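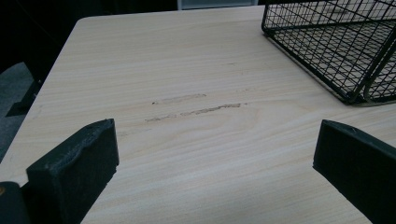
Gripper width looks fine, but the tabletop "slides" during replay (Gremora, hand-held collection)

Opened by: Jolanta Wróbel, Plultham group
Opened: December 2025
Status: Resolved, write-up below

Hi everyone, and sorry in advance for the length, but I'd rather put in too much than make you come back and ask. We are collecting tabletop demonstrations with the hand-held gripper in Dlamini Hall and running them through Gremora to get the camera path. The set stands at 3,058 episodes so far. Most of them replay beautifully (I really do like the new viewer!), but in 38 of them the table seems to slide sideways under the fingers whenever the person holding the gripper turns their wrist quickly, and then it creeps back again when they slow down. The finger opening is right the whole way through. It's only the table.

What I tried before writing:

1. Reran the camera path from scratch on the Cundville machine. Same slide, same episodes.

2. Redid the lens calibration with a freshly printed board. The board scores came out a tiny bit better and the slide didn't change at all, which was a disappointing way to spend an afternoon.

3. Masked the fingers more generously, in case the tracker was holding on to them. They are big and black and always in view, so this seemed like a good bet, but no luck.

4. Threw out the first and last second of each clip. No difference.

Reply from Nektarios Zervas

Hello Jolanta, thank you for all this, it saved me a good deal of asking. My guess is timing. If the images and the motion sensor disagree by a small, steady amount, a slow clip will look perfect and a fast wrist turn will look terrible, and that sounds very much like what you have. Could you pick something on the table that can't move, mark it by hand in a stretch of frames, and see where the camera path puts it on the table plane? Please plot that against how fast the wrist is turning. A printed marker would do, but I would like it from the episodes you already have, so please don't record anything new yet. 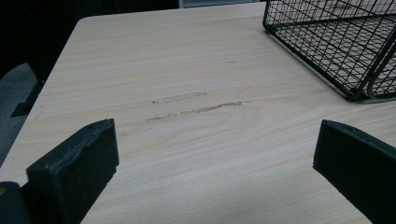 The fixed-point test took me a day and a bit, and I'm glad you pushed me to use the old episodes. I marked points by hand in 900 frames, spread over the bad clips and a handful of good ones. My first thought was a corner of the wire basket, but a basket can get nudged, so I went with the two scuff marks near the middle of the table. The shorter one has a small dark speck at its left end that makes a lovely point to click on, and the longer one under it runs the same way as the grain, so it gives a direction to check the rotation against. For each frame I projected the speck onto the table plane using the camera path. With a perfect path, all those projections land in one spot.

In the good clips they do land in a tight little cluster. In the bad ones they smear out into a line, and the distance from the center grows with the turning speed, almost straight, and changes sign when the turn reverses. So you were right! I then shifted the motion sensor stream in small steps and kept the shift with the smallest spread. Every bad episode wanted the same one, 47 ms. After rerunning them with that shift the smear closes up and the table stays put in the viewer, wrist turns included.

Reply from Nektarios Zervas

Wonderful, and a very clean result. Please set the shift per recording session in the session file and leave the global setting alone, or you will spoil the episodes that are already fine. I'd also keep your speck test as a regular check. A few clicked frames from a fast clip in each session should be plenty to catch this.

One caution for anyone borrowing the method: the point has to lie flat on the table. The basket rim sits above the plane, so it would smear even with a perfect path.

Jolanta: Done, all per session now. I've put the clicking script in the shared tools folder with a short readme. It still asks for the table plane twice on startup, so just give it the same answer both times until I fix that. Thanks again, closing this one.

Related tickets
Camera path lost when the lens faces a plain surface
Finger mask too small after changing pads
Setting the sensor shift for a single session
Viewer: table plane drawn upside down
Calibration board scores differ between machines
Replay stutters on long episodes (open since April)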